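Open Day at Evilico, or How I Learned to Respect a Laminated Sheet

Posted Sunday, September 25, 2022

The invitation said "Robots That Fold," and the parking lot was full, so I was clearly not the only person in the county with a laundry problem. Evilico runs its lab out of the back half of an old furniture showroom off the bypass. You come in past a ghost of a sign promising no money down on recliners, you sign a waiver, and a cheerful person hands you a visitor badge and a pair of safety glasses built for a much larger head.

I had expected demonstrations. What I got, for the first 30 minutes, was rules.

The lab has a house code for robots that handle cloth, and it hangs at every station in 16 numbered points. Our guide read all of them out loud. Point one is that no person reaches over the table while the arm is powered. Point two is that this includes you. I have worked in offices where the fire plan got less attention, and we had a kitchen that regularly caught fire.

The tour went through three stations, named Rateo, Vidmar and Jornau for reasons that the guide said were "historical," in the tone people use when they weren't consulted. Rateo is where new operators train. They spend their first week there without picking anything up. They practice stopping. Somebody calls out "hold," the operator lets go of the controls, and the time gets written down on a clipboard. Then they do it again. It has all the glamour of a driving lesson in a church parking lot, and I came away thinking every driver I share the bypass with should be sent there.

Vidmar is where cloth gets handled, and where the crowd bunched up, because everyone wanted to see a robot lose to a garment. There is a tape line on the floor. Children respected it. Several adults had to be spoken to.

The good practice at this station is mostly fussiness, and I mean that kindly. The table has to be plain and cleared of anything the run doesn't call for. Pads on the fingers get looked at before each session, and if they are worn past the limit on the card they come off. Lint gets wiped away. The operator is supposed to approach a fold with the fingers open, pause above it, check that both pads will meet on cloth, and only then close. The pause is written into the code as point nine. A man behind me said his wife did the same thing with fitted sheets and got none of the credit. 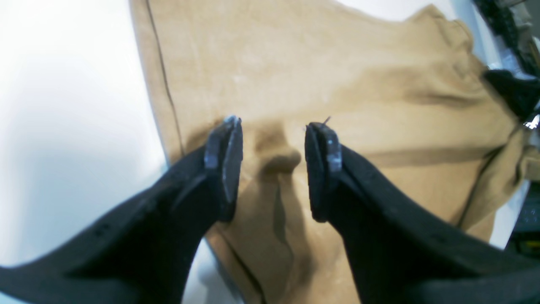
Why does a lab need written rules for something as soft as cloth?

Most of the rules are about the arm, which is just as strong over a soft thing as over a hard one. Cloth adds its own trouble: it snags, it drags, and it hides whatever is underneath, so operators are taught to go slowly and to stop if they lose track of an edge.

I asked whether anybody ever skips the pause. The guide said the log would show it, and then showed us the log. Run 1055 was on the screen, with a comment field that said "too quick, redo." I have never felt so close to a spreadsheet. Every run gets a note, including the dull ones, and a run with no note is thrown out even if the fold was perfect. This struck the engineers on the tour as sensible and the rest of us as heartbreaking.

Jornau, the last station, is where failed runs go to be argued over. Two people review each one separately before they are allowed to compare. If they disagree, the rule gets rewritten, and that explains why point 11 has a point 11b taped over it, and why 11b has been corrected in ballpoint. The current edition dates from March. I was told a new one is due "once we agree on what a wrinkle is."

Some complaints, since I paid for gas. The talk on emergency stops was excellent but was given next to the air compressor, so I caught only the vowels. The coffee ran out before the second group got in. And for an outfit so strict about labeling, the restrooms took some finding.

Still, I'd go again. They let visitors try the hold drill on a practice controller at the end. My result was not posted on the board, which I took as tact. I did get to keep a copy of the 16 points, and it is now on the wall over my dryer. So far I am in violation of six, counting the one about clearing the table.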